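Bag Day at the Stoltia Lab: A Small Gallery

Posted in April by the Goossens Group web team
Filed under: Lab Life, Soft Stuff, Manipulation
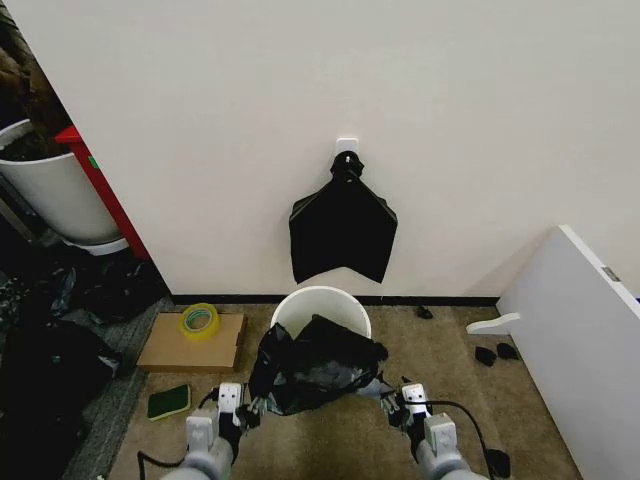 We have been promising friends of the lab a gallery for ages, and the bag project seemed like the right place to start. It is the one everybody asks about when they visit, mostly because everybody has fought with a trash bag at some point in their lives and would dearly like to hear that it's hard for other people too. It is! Thin plastic has no shape of its own to speak of, it shines under the lights and confuses the depth estimate, and every time you let go of it you get a slightly different bag back.

The work at hand is a two-armed task. Each gripper takes one side of the bag, and the two arms have to keep the plastic stretched between them while the bag is brought to a small round wastebasket on the floor. Black bag, white basket - a pleasant bit of contrast for the vision side, although the wrinkles throw back highlights that took us a good long while to learn to live with.

The training data came from teleoperation. We gathered 3,000 demonstrations over the winter, with 22 operators taking turns, and I want to thank every one of them for their patience. Some people pinch the rim right at the edge and some like a big generous fistful, and we kept both styles in. Our first instinct was to tidy the set and keep only the neat ones, but the policy trained on tidy data got stuck the moment a fold landed somewhere new.

Hideo is the name of the policy itself, for anyone who has seen it in our talks and wondered. It reads the head view together with the joint positions and predicts a short stretch of motion for both arms at once. Earlier versions had a separate model for each arm, and the two would drift apart in the middle of a pull, a bit like two people folding a bedsheet who haven't agreed on who steps forward.

Now for the result, which we're quietly very happy about. With the full set, Hideo got the bag over the rim and seated in nearly 40 more trials out of every hundred than our older two-model setup did. When we cut the training set to 1,000 demonstrations, most of that gain stayed, so the mix of grasping styles seems to matter more than the sheer pile of data. We'd like to see somebody else repeat that before we lean on it too heavily.

Clutter deserves a word as well. We leave ordinary things lying on the carpet during collection - a flat cardboard box, a roll of yellow packing tape, a green sponge - and we don't clear them away for evaluation either. Runs recorded on a bare floor looked lovely and taught the policy very little about carpets people really use.

Still on the list: opening a bag that is stuck to itself, where Hideo mostly rubs at the plastic and hopes, and tying off a full one. The Vestemano fingertips we're trying next have a softer pad, and the first few pinches with them have been encouraging. More pictures when we get there, and do write if you'd like to come by and try the controls for an afternoon.

14 shares | 6 comments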